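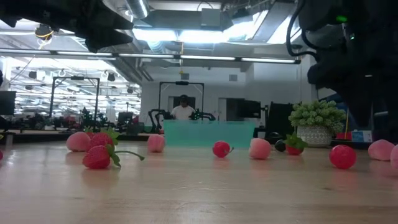
**Kiran Vashisht**, recipe development, Gustora test kitchen

13 May 2021

Strawberry, low sugar, take whatever this is now. Still chasing the weep. Last batch had a puddle on top by morning and you could tip it out of the jar like soup off a pudding. Flavor was fine. Flavor is never the problem with this one.

**Base**

- 650 g berries, hulled, frozen then thawed in their own juice
- 369 g sugar (same as last batch, do NOT touch, want one change at a time)
- lemon, juice only, strained
- low-methoxyl pectin from Rotus, the new bag
- calcium water, made fresh

The one change: pectin goes in dry-mixed with part of the sugar instead of slurried in water. The slurry was lumping, I'm fairly sure, and the lumps were soaking up pectin that should have been in the jam. Found little clear fish eyes on the back of the spoon last time and ignored them. Shouldn't have.

**Run A**

Fruit and lemon up to a simmer, mashed in the pan. Sugar/pectin mix rained in off a sheet of paper, whisk going the whole time. No lumps that I could see. Full boil, one minute, calcium water in a thin stream, back to boil, off.

Foamed a lot more than slurry batches did. Skimmed it. Next time wide pan, the tall one nearly went over.

Cold plate: wrinkled, then a clean line when I dragged a finger through. Better than anything since December.

**Run B**

Same but calcium in before the sugar mix. Wanted to see if the order matters as much as the Poltik sheet says. It does. Grainy, set in patches, looks like it curdled. Put it through a sieve and it's still grainy. Kept one jar to compare, rest is going in somebody's oatmeal.

**Run C**

A again but let it cool to 57 C before filling, stirring now and then, to see if the fruit stays spread out and doesnt float. Pieces do hang in there nicely. But that's well under a safe hot fill, so these are fridge jars only. Labeled in red. Please don't put them on the shelf with the others!!

**Weep**

Not looking until tomorrow morning. Everyone who has poked a lid early (me) has ruined the reading. Plan is to stand a jar from A and a jar from C on their sides for an hour, pour off into the 100 ml cylinder, write down the number, then spoon test.

If A is dry-ish: write it up and move on to peach.
If A still weeps: calcium down a notch, because too much will squeeze it as well, and I've been assuming all along it's too little.

**Stuff to sort out**

- pH meter drifting again. Recalibrated twice this morning, slope was bad both times. Readings today are from strips so take them as a guide only. Probe is probaly done, order one.
- Khurana want samples in the small hex jars, which we have none of. Asked if round is ok. No reply yet.
- The thawed berries from the bottom freezer are paler than the top freezer ones. Same supplier, same box date. Did the bottom one get left open? Color of A vs C might be that and not the process. Annoying. Should have mixed them before weighing.
- Whoever has the good whisk, I need it.

Peach, for when we get there: much less acid, mushier after freezing, so the lemon has to go up and the mash has to be lighter. Skin on or off not decided. I'd say off. Skins curl into little hard rolls in the boil and people think it's plastic.

Pans soaking. Jars on the left rack, A at front, B single jar behind it, C in fridge, second shelf.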